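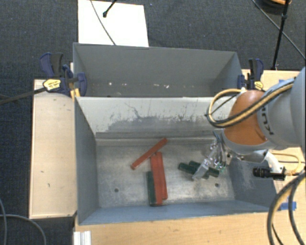
Writing Down What Counts as a Pick

August 2023

For years, two groups working on the same kind of bin picking could each publish a success rate and have no way of comparing them. One group might call it a success when the gripper closes on a part. Another might wait until the part has left the bin and been set down in the next one. On a hard set of parts, those two definitions can be far apart.

The Hatgate guideline, put out in draft form in July, is an attempt to settle that. It runs to 19 pages and covers small test cells where an arm takes simple parts out of one bin and puts them in another. It has nothing to say about factory lines or warehouse work, which have their own safety rules. It deals with the bench: how the bins are held, how parts are laid out at the start, what gets logged, and when a person may reach in.

The definition of a pick takes up most of the first section. A pick begins when the arm starts moving down toward the bin and ends when the part is at rest in the target bin with the fingers open. A part that is dropped on the way is a failed pick, even if it lands in the right place. If two parts come up together, that is logged as a double – neither a success nor a failure – and reported in a separate column.

Starting layouts caused more argument. Blocks that lie apart on a flat floor are easy. Blocks that touch along their long sides leave no room for a finger between them, and blocks that cross may shift when the top one is moved. The draft asks that parts be poured from a cup and left as they fall, with no tidying by hand. Bitosard, which builds test cells for university labs, had wanted a fixed set of layouts so that runs could be repeated exactly. The draft allows this as a second test, but the poured test has to be run as well.

Then there is the matter of the bin. A bin that slides even a little during a run changes the result, and the software may not notice. The guideline calls for clamping on at least 2 sides, with the clamps checked before every run. Tape on the table is accepted as a position mark but never as a way of holding anything down.

Worn bins are allowed. An early version asked for clean, evenly painted surfaces, and several labs objected that no bin stays that way once metal fingers have been working in it. Scratches and bare metal can throw off a camera, and a system that only works in a new bin isn't much use. Labs are now asked to report how worn the bin is and to keep the same one for the whole test.

A full test is 600 picks. Korletey, a small integrator that tried the draft over the summer, said its first full test took nearly 80 hours once stops and restarts were included. Much of that time went to the stop rule: anyone reaching into the cell must first stop the arm, wait for the controller to confirm it, and write down the reason. Korletey asked for a shorter form. It got one, with a tick box for the common causes and a blank line for the rest.

Cables get half a page. They should have enough slack for the arm's full reach, and no loop should be able to hang into the bin at any point in the planned motion. The check is done at slow speed with the bin empty, and repeated whenever a camera or gripper is moved.

Grerarix, which makes gripper fingers, has asked for a rule on fingertip wear. The draft leaves it out for now. Comments on that section are still open, and the working group plans to take them up before the final text is issued.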